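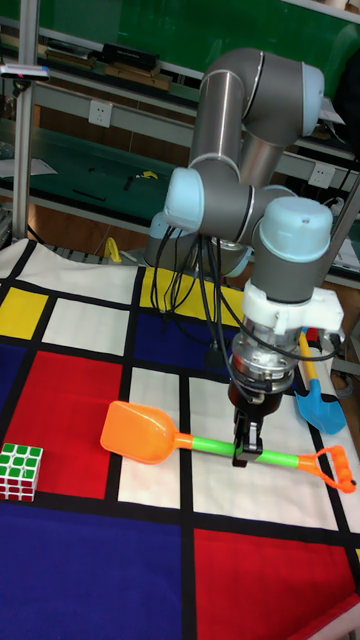

What do you need to set up a color game on a table with sand toys, but without the sand?

A cloth with big blocks of color, a handful of plastic beach toys that come in more than one color, and a table low enough for the kids to reach across.

I love this game. I started playing it one December when the beach bag was still sitting in the hall closet and the kids kept dragging things out of it, and it has stayed on our list ever since. It takes a few minutes to set up, the pieces are big and easy to grab, and it grows with the kids, from plain matching at age three up to some sneaky strategy later on.

Choosing the cloth

I use a Mondrian-style print: red, blue, yellow and white rectangles with thick black lines between them. It's perfect for this! The blocks come in different sizes, so some are easy to land on and some are tricky, and the black lines work like the lines on a court. A toy is in, or it's touching black, and even the littlest players can see the difference.

If you can't find a print like that, you can make one. Start with a plain white cotton tablecloth, wash and iron it, and lay it on a hard floor with an old sheet underneath. Mark your lines with a pencil and a long ruler. Run masking tape along both sides of every line, press the edges down with your thumbnail, and fill the rectangles with fabric paint. Leave plenty of them white. When the paint is dry, pull the tape and go over the gaps with a wide black fabric marker.

A few things I'd do the same way again:

Make the rectangles uneven. A grid of equal squares looks like a checkerboard and plays like one.

Put at least one small block near an edge. Ours is yellow and everybody wants it.

Keep the lines as wide as your thumb. Thin ones disappear under the toys and then you get arguments.

My friend Zerrin Öztürkmen made hers from felt pieces glued on an old blanket, with black ribbon for the lines. It's gorgeous, but toys don't slide on felt, so she had to drop the sliding round that comes later on this page. If you want sliding, go with smooth cotton or a wipe-clean cloth.

Choosing the toys

Shovels are the stars. The good ones are made in parts of different colors — an orange scoop, a lime-green shaft and an orange D-shaped handle, say, or a light-blue scoop with a yellow handle. That mix is exactly what makes the game fun, because one toy can lie across two or three blocks at once, and then you have to decide which part counts.

Rakes, sieves and molds are good too. Skip anything with wheels. Skip buckets as well, unless your table is huge, because they tip over and hide half the cloth.

You'll also want a cube puzzle. A Rubik's cube is great as the color picker: it has green, white and red on it along with the rest, and it doesn't matter if it's scrambled. In fact it's more fun scrambled. For kids under four I start with it solved so that each side is a single color, and I let them mess it up as they go.

Cleaning the toys first

Please do this the day before. Sand gets into the hollow handles and it will come out on your nice cloth.

1. Shake everything out outdoors and bang the handles on something hard.

2. Fill a tub with warm water and a squirt of dish soap, and let the toys soak while you have coffee.

3. Scrub the ridges. Some D-handles have ribbed bumps on the grip, and an old toothbrush gets in between them beautifully.

4. Rinse, then stand the shovels up with the handles down so the water drains out of the scoop end.

5. Leave them overnight on a towel.

I check the scoop edges with a finger at this point. Plastic that has been scraped on rocks all summer can get sharp little burrs, and a quick rub with fine sandpaper takes them right off.

Setting up

Spread the cloth so it lies flat with no folds across the middle. If it slips, put a rubber shelf liner underneath. Tablecloth clips are fine too, but put them at the corners where no one leans.

Set the cube near an edge of the cloth, on any block you like. That block becomes "home." Lay the shovels down with their handles pointing out toward the players so everybody can grab one without climbing on the table. Keep the rest of the toys in a bag on the floor until you need them. A crowded table slows everything down.

The first round: match and land

The youngest player picks up the cube, turns it a few times with eyes closed, sets it down and looks at the middle sticker on top. Red, yellow, blue or white means: find a block of that color and lay your toy so its scoop is fully inside the lines. Green or orange isn't on the cloth, so those are wild, and the player gets to pick any block. If the scoop touches black, pick it up and try once more.

That's the whole first round. Keep going until all the toys are down. With little ones I don't keep score at all, and they never ask.

The second round: bridges

Now every toy has to touch two colors, and the cube tells you one of them. The other is your choice. You can't cover any part of a toy that's already there. This gets hard fast, and I've seen grown-ups turn a shovel around in their hands for ages looking for a way in.

The third round: slides

Start with your toy at the edge of the table and give it one push. Handles first is easier than scoops first, I think, although my niece swears by the opposite and beats me every time. Wherever it stops is where it stays. Score it like this:

Fully inside a block of the cube's color: 4 points.

Mostly inside, touching black: 2 points.

Somewhere else on the cloth: nothing, but you may bump other people's toys out of place.

On the floor: you fetch it.

We play to 40. A game to 200 sounds like a fun idea for a rainy afternoon. Don't do it.

Changing it for older kids

Ryota Kubo plays this with his after-school group and added a rule I've stolen: before your turn you get one twist of the cube to change the top color, but you have to say out loud what you're trying for. Kids who are learning to solve the cube are wonderful at this.

You can also let each player close one block for the whole game by leaving a small mold on it. The big red ones go first, so then everyone is fighting over the tiny yellow one. Noisy, but great.

Putting it away

Wipe the toys and drop them in a mesh laundry bag. Roll the cloth around a cardboard tube with the printed side out, because fold lines will steer a sliding shovel like a gutter. If paint has come off a handmade cloth on the corners, touch it up now and it will be dry next time.

The cube goes in the bag too. I used to keep it on the shelf, and it kept wandering off, and then we had to play with colored socks in a hat (that works, by the way, if you ever get stuck).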